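Left arm drops out mid-task, gripper stays clamped

perdale_pete
Joined: July

Two-arm cell, stuffing a pillow into a red cover. Episode 1,907 last night and the left arm just went limp at the elbow. Gripper didn't let go though – it hung on and the whole arm sagged onto the table with my thumb under it. Bruise, nothing worse. Log says "bus timeout, joint 3" and that's it. Power supply is an Ondex and it's 11 months old. 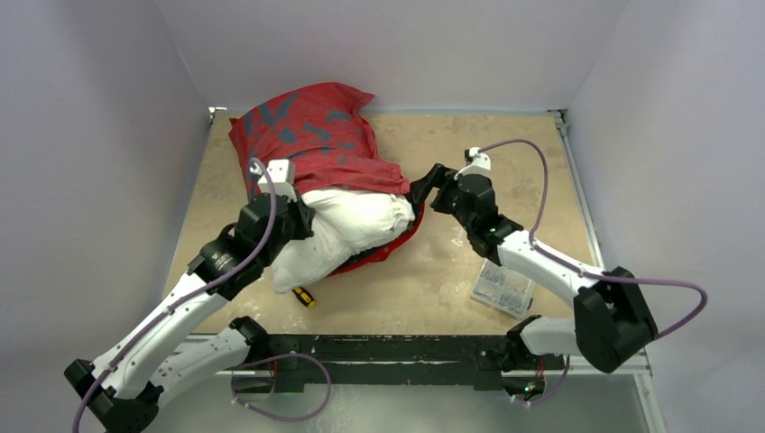 Both arms on the pillow job. Purple cable is the one I suspect.

tromura17
It's the cable. You've got it arching over the wrist and running down the link, so it flexes every single cycle. Mine died the same way at 3,484.

Hertta Turunen
Not convinced. A cable going bad usually gives you a few dropped packets first. I'd put a meter on the supply while both grippers are squeezing. Also, why is there a screwdriver on the table?? And please don't reach in with the motors live!

perdale_pete
Fair on the screwdriver, moved it. No dropped packets before this one that I can find.

tromura17
Still says cable to me. Swap it, it's a ten minute job.

perdale_pete
Doing the meter first, then the cable. E-stop is getting moved to my side of the bench tonight either way.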